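25th August

# Leave the house as it is

I want to argue against a habit that has spread through home robotics, the habit of tidying the room before the robot is allowed to do anything in it. I have done it myself for years. I think it wastes time and gives us machines that are worse than they look.

My own arm is a home build. I call it Dorkusa, which was the name of the folder the first drawings were saved in. Three of the joints run on Rotix drives bought second-hand, and the rest is aluminium bar, printed brackets and wiring I have redone more often than I would like. It lives on a wheeled base in our shared workshop in Lestport, and I take it home in the back of the car when I want to try it on real furniture. The total spend stands at £434, leaving out the tools I already owned.

For most of last winter I tested it on a bench. The bench had a white board on it, a lamp at each side, and a set of foam blocks. Dorkusa got very good at foam blocks. In June I ran it on the bench until I had 37 clean picks in a row, wrote the number on the wall in pencil and told people the gripper was finished.

It was not finished. The first time I asked it to lift a tea towel off a chair it pushed the towel down into the gap behind the cushion and then closed on the cushion. The second time it did the same. I spent an evening blaming the camera, and then another evening blaming the depth estimate. Both were working as they had on the bench. The trouble was that the bench had never asked them for anything difficult.

Cloth is a good example of what I mean. A foam block is the same shape every time you put it down. A blanket is a different shape every time, and half of that shape is borrowed from whatever it is lying on. If it is lying on a soft seat, the seat moves too when you press it. You cannot learn this from a board. You can try to fake it by putting a cushion on the board, and I did, but then you are testing on one cushion, placed by you, square to the arm, under your own lamps.

So the rule I follow now is that I don't arrange anything. The arm gets wheeled up to the sofa and takes the sofa as it comes. If there are boxes against the wall they stay there. The blinds stay where they are. If the light through the glass is strong enough to wash out part of the camera view, then the software has to cope with a washed-out view, as it would have to in anybody's front room in the afternoon.

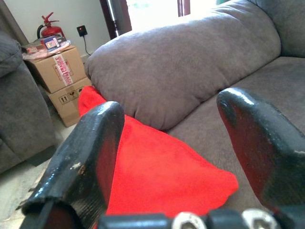
The results went down sharply when I started working this way, and that is the main objection I hear. People at the workshop say that if you change everything at once you can't tell what broke. They are right that a bench has its uses. When I fit a new drive or change the grip force I still go back to the blocks for an hour, to check that the arm moves where it is told. What I object to is treating the bench figure as a measure of the robot. It is a measure of the bench and the robot together, and only one of them is coming home with you.

A second objection is damage. A gripper used on furniture will hit zips, buttons, frames and the occasional wall. Mine are black fingers with a glossy coat, and the coat has chipped. I used to touch them up. I have stopped, partly from laziness, and partly because I want the camera to get used to fingers that look like that. A vision system trained on spotless fingers may be surprised by worn ones, and all fingers wear in the end. Keep a spare pair by all means. I would not save them for the camera.

The third objection is the one I take most seriously, and it is about video. Much of what we know of one another's projects comes from short clips, and a clip shot in a cleared room looks better. The robot is easy to see, the object is easy to see, and the whole thing is over in ten seconds. I understand why people do it. I posted one myself, of the foam blocks, and it is still the thing strangers ask me about. But a beginner who watches that clip will clear a room, because that is what the job seems to need, and will then be as puzzled as I was by a tea towel.

I would like to see a plain habit take its place. If you share a test, say whether the room was set up for it. Say how many tries you gave the arm and how many it managed. The Marwat parts list, which a lot of us build from, has a page for notes on each gripper design, and nearly every entry there gives the payload and the closing speed. Hardly any say what was picked up, or from where. A line about that would be worth more to me than the payload, as I have never yet wanted to lift anything near the limit. I want to lift washing.

There is a money side to this as well. I spent a fair part of my budget on lamps, board and a proper clamp stand, all to make the bench more even. I could have put it towards a better wrist camera, or softer finger pads. The lamps are now in the workshop's shared cupboard and anyone in Lestport who wants them can borrow them.

My present aim is modest. I want Dorkusa to take a piece of cloth off a seat, wherever it has been dropped, three times running, without my touching the seat or the cloth in between. It has not done that yet. When it does I will pencil it on the wall under the other number, with the name of the room beside it.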